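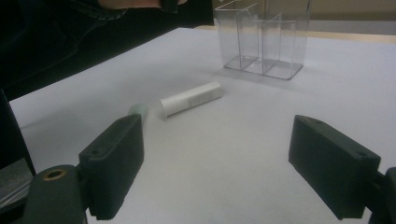
Hand-held gripper over the sorting table, with a white tube, what looks like its cap and the clear organizer.

Home | Products | Support | FAQ | Contact

Dilen Hand Gripper: Setup and Care FAQ

Answers are kept up by Rosângela Brito and Gilmar Coutinho at the Zitley bench. Last revised Tuesday, April 7, 2026.

How do I mount the fingers?

Loosen the bracket screws on both sides first. Slide each finger in until it stops, then tighten the left and right a little at a time, going back and forth. If you tighten one side all the way before starting the other, the tips will meet off center. Close the gripper by hand and look at the tips from above before you run anything.

Do the two fingers have to match?

Yes. Replace them as a pair, even when only one looks worn. A new finger against an old one will pull small parts to one side as it closes.

What kind of table should I use?

A flat, light-colored one works best with the camera. Ours is white. Dark tops are fine for pale parts, but you will need to set the exposure again. Avoid anything glossy enough to show the ceiling lights.

Where does the organizer go?

Set it toward the back of the table with room in front for parts. Leave enough space for the fingers to open fully without touching the dividers. Clear acrylic can be hard for the camera to pick up under flat lighting. If the edges drop out, move the lamp before you change any software settings.

Can I practice with ordinary household items?

Yes, and we suggest it. Small tubes the size of a glue stick or lip balm are good for a first check. Take the cap off and lay it next to the tube so you get one long part and one short part from the same item. Lay the tube at an angle so you have to turn the tool to line up with it.

The tube rolls away when the fingers close. What is wrong?

Usually one finger is reaching it first. Check these in order:
- Both fingers are seated all the way in the bracket.
- The tool is centered over the tube before you squeeze.
- The tips are not dragging on the table.

If it still rolls, close more slowly. Sebastião Bittencourt found in March that most of our rolling problems came from a sticky trigger, and cleaning the pivot fixed them.

How often should I clean the finger surfaces?

Every 600 grips, or at the end of the day if you get there first. Use a dry brush. For glue or wax, use a cloth with a little isopropyl alcohol and let it dry before the next run. Do not scrape the surfaces with a blade.

How long does a pair of fingers last?

The pair we replaced in March had 3,198 grips on it. Yours may go sooner if you handle rough or sharp parts. Change them when a light tube slips with the trigger fully closed.

Does the camera need to be adjusted after a finger change?

Check it every time. Both fingertips should show at the bottom of the picture, one on each side. If one is missing or sits much higher than the other, loosen the camera clamp, turn it and check again.

Can someone else work at the table while I am using the gripper?

Yes. Agree on who is placing parts and who is picking them up, and keep sleeves away from the fingers while they close.

Who do I contact for spare parts?

Write to Vanderleia Caldeira through the contact page. Include the serial number from your order sheet. Finger pairs normally ship in 8 working days.

This site uses cookies to remember your settings. Accept | Manage cookies

Related items
Cleaning a sticky trigger
Lamp placement for clear containers
Benier camera clamp: fitting notes
Spare parts list, hand tools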